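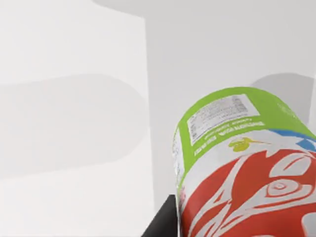

Sechs Wochen ohne Limo – Zwischenstand

Kategorie: Alltag, Essen & Trinken

Start | Blog | Archiv | Über mich | Kontakt

Kurz, weil ich gleich los muss. Seit März kein Zuckerzeug mehr aus der Dose. Also fast. Zwei Ausrutscher, beide auf der Rückfahrt von Plascombe, beide am Automaten. Zählt trotzdem.

Die erste Woche war furchtbar. Kopfweh, schlechte Laune, abends um die Küche rumgeschlichen. Danach gings. Morgens Leitungswasser mit Zitrone, mittags Tee, kalt. Den Hibiskus von Prason mag ich inzwischen richtig gern, den mit Ingwer nicht – schmeckt nach Hustensaft.

Womit ich nicht gerechnet hab: Alles andere ist jetzt zu süß. Joghurt, Brot vom Discounter, sogar Ketchup. Lese jetzt ständig Zutatenlisten, im Laden, mit Brille auf der Stirn. 12 Gramm Zucker in einer Salatsoße, was soll das.

Geschlafen hab ich besser, glaub ich. Gewicht: keine Ahnung, Waage ist kaputt. 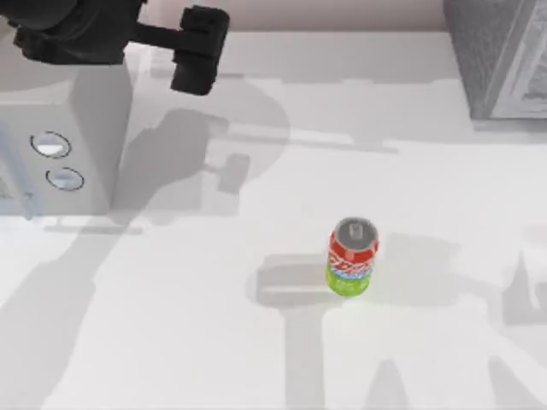 Eine Dose, aufrecht auf weißem Tisch.

Am schlimmsten ist der Nachmittag im Büro. So gegen drei. Früher bin ich da runter in den Kiosk von Skevow, jetzt ess ich einen Apfel und bin beleidigt. Nüsse gehen auch, werden aber teuer. Wer eine gute Idee hat, bitte in die Kommentare – aber kein Sprudelgerät, ich hab keinen Plaz.

Nächstes mal dann das Rezept für den Rhabarbersirup, mit halb so viel Zucker wie im alten Heft. Muss ich erst nochmal kochen, der letzte ist mir angebrannt.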